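Notes de cours, séance 6 : préhension manuelle et petits objets
Atelier partagé Zatora, module « Construire sa pince à la maison »
Dernière mise à jour : août

La séance précédente portait sur l'assemblage des mâchoires. On passe maintenant aux essais sur des objets fins : bagues, bracelets, breloques, montre. La pince se tient à la main et l'on travaille sur un textile, car une surface souple pardonne mieux les erreurs de hauteur qu'un plateau rigide.

Avant de commencer, vérifier le serrage des vis et l'alignement des patins. Les deux patins doivent se toucher sur toute leur longueur quand la pince est fermée.
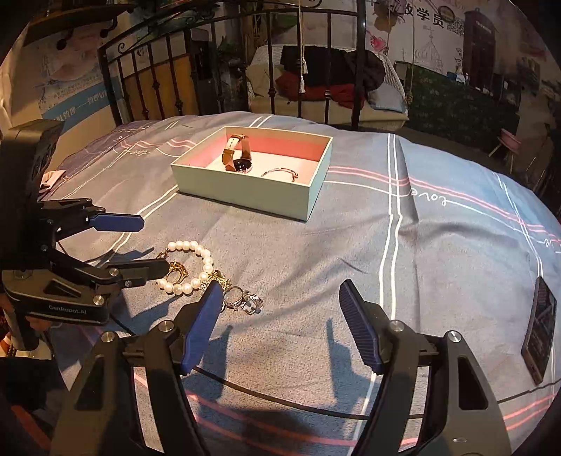
L'approche se fait lentement, mâchoires ouvertes, un patin de chaque côté de l'objet. On ferme, on attend, puis on lève à la verticale. Les bagues à pierres se prennent par l'anneau. Pour un bracelet de perles, on saisit deux ou trois perles voisines ; le fermoir accroche le tissu et fausse l'essai.

Le carnet de Thaddäus Kälin compte 482 essais avec les patins Cevdale. La plupart des échecs notés viennent d'une fermeture trop rapide. Reprendre sa grille : objet, orientation, point de prise, résultat.

Rangement dans la boîte : commencer par les petites pièces et garder la montre pour la fin. Une boîte en carton légère se déplace au moindre contact, il faut donc descendre bien au centre.
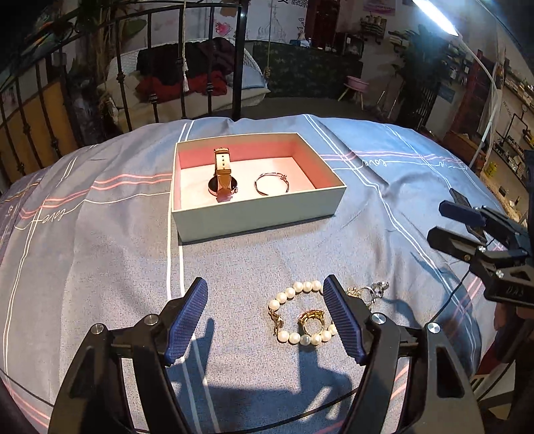
Faut-il changer les patins quand on passe d'une bague à une montre ?
On garde les mêmes patins et on ouvre davantage les mâchoires avant l'approche. Le changement se fait seulement quand les nervures sont usées.

À rendre : la grille remplie, 26 essais par personne.

Contact : secrétariat de l'atelier Zatora | © Atelier Zatora | Haut de page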